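塑料提篮

塑料提篮是以热塑性塑料注塑成型、带有提手的敞口容器，用于在短距离内盛放和搬运物品。常见于超市、菜场、家庭厨房和储物间。与藤编篮、竹篮相比，塑料提篮重量轻，可以直接用水冲洗，不易生虫；与塑料袋相比，它有固定的形状，能立在台面或地面上，取放物品时不必用另一只手撑开袋口。

汉语中的叫法不统一。商业场合多称“购物篮”“手提篮”，家庭中常简称“篮子”，用来放蔬果的又叫“菜篮”或“果篮”。没有提手、四壁同样开孔的一类通常归入“收纳筐”，不在本条目讨论范围之内。

结构

提篮由篮体、篮口边缘和提手三部分组成。

篮体包括四壁和篮底。四壁一般做成网格或条栅，开孔的作用是减轻重量、节省原料，并让内部空气流通。孔的形状以长方形和菱形居多，孔径取决于用途：盛放苹果、土豆一类块状物的篮子孔可以较大，盛放豆类和小果的孔必须较小，或者在底部以上一段做成实壁。篮底有两种做法，一种与四壁相同，开孔沥水；另一种为实底，汁水和泥土不会漏到桌面上，但清洗后需要倒扣晾干。

篮口边缘比四壁厚，多向外翻卷，内侧有加强筋。这一圈承受提手传来的拉力，也防止四壁受压后向外鼓出。边缘过薄的篮子装满后会变形，提手的连接处最先开裂。

提手分为塑料提手和金属丝提手两类。塑料提手与篮体同色或异色，较宽，不勒手，两端用卡扣嵌入篮口下方的孔中。金属丝提手用钢丝弯成，表面镀锌、镀铬或喷涂深色涂层，有的在中段套一截塑料管作为握持部位。提手又有单提手和双提手之分。单提手横跨篮口中央，提起时重心稳定，但会挡住一部分开口；双提手可向两侧放倒，装取方便，篮子也容易叠放。

材料与制造

最常用的材料是聚丙烯和高密度聚乙烯。聚丙烯刚性较好，表面光亮，低温下变脆；高密度聚乙烯韧性较好，手感略软，冬季在室外使用时不易摔裂。两种材料本身都接近半透明的乳白色，颜色由加入的色母粒决定。红色、蓝色和绿色最为普遍，红色颜料在长期日照下可能褪成粉色。

制造采用注塑法。塑料颗粒加热熔化后注入模具，冷却后顶出，修去浇口处的残料，再装上提手。篮体上大下小，侧壁带有一定斜度，一方面便于脱模，另一方面使空篮能够套叠。网格壁的模具比实壁复杂，熔料要经过许多狭窄的分支才能充满，注射压力不足时，远离浇口的格条会出现缺料或熔接痕。这些部位外观上只是一条细线，受力时却容易断开。

规格

提篮没有通行的统一尺寸，各厂家自行编号。家用小篮的长度一般与一张书写纸的长边相近，可以放在橱柜或矮柜顶上；商用购物篮更大，深度足以竖放瓶装饮料。Ballen 的家用目录将提篮分为2种深度，浅篮用于水果和餐具，深篮用于蔬菜和杂物。Wiltard 的 Skikholm 系列则只有一种篮体，提手另售，买主可选塑料或金属丝提手，两者的安装孔通用。

选购时比较容易忽视的是底面尺寸。由于侧壁外倾，篮口的长宽明显大于篮底，按篮口尺寸购买的篮子放进抽屉时，往往底部留有空隙而上沿卡住；按篮底尺寸估算，则篮口会伸出搁板之外。

家庭用途

厨房是提篮最主要的使用场所。未洗的蔬菜连同泥土放在篮中，可以避免弄脏台面；洗净的果蔬放在底部开孔的篮中沥水。水果存放是另一项常见用途。苹果、梨、柑橘等在室温下可以放置一段时间的水果，适合盛在网格篮里，放在阴凉的柜顶或桌面上，方便取食，也容易看出哪些已经开始变软。
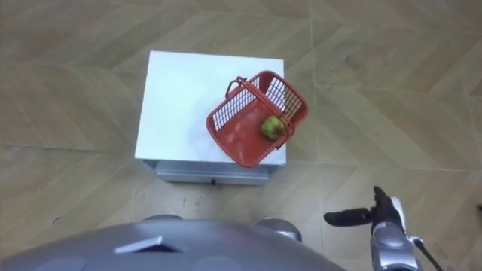

单个苹果放在篮里，与满满一篮苹果的保存条件不同。Sutherland 认为，家里只剩一两个苹果时，不必再占用整只篮子，换成小碗放进冰箱更合适；篮子空出来应当先洗净晾干，再装下一批，因为上一批果皮上的霉菌孢子会留在网格的转角里。对此也有不同的做法，一些家庭习惯将篮子固定放在一处，吃完随时补充，只在更换水果种类时清洗。

青绿色或黄绿色的苹果品种，果皮上常带有褐色的细小斑点，多数是果点，即果皮上的天然气孔，不影响食用。颜色较深、面积较大的斑块则可能来自碰伤、日灼或病害，需要结合触感判断：按下去坚实的一般只在表皮，发软的应先切开检查。网格篮的格条较硬，苹果从高处落入时，容易在接触处留下压痕，实底篮也是如此。在篮底垫一层布或纸可以减轻碰伤，但布受潮后要及时更换。

苹果成熟时释放乙烯，会加快附近其他果蔬的成熟。香蕉、猕猴桃与苹果同篮存放时软得更快，有时人们有意利用这一点催熟。土豆、黄瓜和绿叶菜则应另用一篮。

除厨房以外，提篮也用来盛放洗漱用品、玩具、晾衣夹、园艺手套和小件工具。浴室中使用的提篮以塑料提手为宜，金属丝提手的涂层一旦磨损，水汽会使钢丝生锈，锈水沿篮壁流下，在浅色台面上留下不易擦去的痕迹。

摆放

提篮应平放在台面上，篮底四角都有支撑。斜放在柜顶时，一角容易超出柜沿，经过的人衣袖或挎包挂到篮口，就会将篮子带下。塑料底面与光滑的漆面、玻璃之间摩擦力小，篮内物品又集中在一端时，轻轻一碰篮子便会转动。可以在底部四角粘上橡胶垫，或将较重的物品移到中间。

金属丝提手在不用时可能保持竖立，也可能倒向一侧，取决于两端弯钩的松紧。提手倒在篮口边缘上，不妨碍取物；竖立的提手在橱柜内会顶到上层搁板。弯钩松脱的提手可以用钳子收紧，收紧后应提起空篮试一下，再装重物。

柜子带有抽屉时，篮子突出柜沿的部分会遮住抽屉的上缘和拉手，因此柜顶的篮子宜靠后放置。

清洁与保养

日常清洁用温水和中性洗涤剂。网格壁的积垢多在格条交叉处和篮口翻边的内侧，用旧牙刷或瓶刷顺着格条方向刷洗比用抹布有效。盛放过肉类或海产的篮子应单独使用，不再盛放直接入口的食物。聚丙烯篮能耐受热水，高密度聚乙烯篮在过热的水中会变软，晾干时若受压，可能固定成歪斜的形状。

不宜使用钢丝球，划痕会藏污并使颜色发暗。含氯漂白剂可以去除霉斑，但会腐蚀金属提手，使用前应先将提手拆下。洗后倒扣在通风处，实底篮尤其要注意底角的积水。

塑料在阳光下会逐渐老化，先是表面失去光泽，然后变脆。长期放在阳台的提篮即使外观完整，装重物前也应检查提手孔四周有无发白的细纹。出现细纹的篮子可改放轻物，已有格条断裂的，断口锋利，应当剪平或停止使用。

回收

篮体底部通常有三角形回收标志，聚丙烯为5号，高密度聚乙烯为2号。投放前应拆下金属提手，篮体与提手分别归入塑料和金属。颜色较深的塑料回收后只能制成深色制品，多用于花盆、垃圾桶和托盘。

参见

竹篮
收纳筐
果盘
购物车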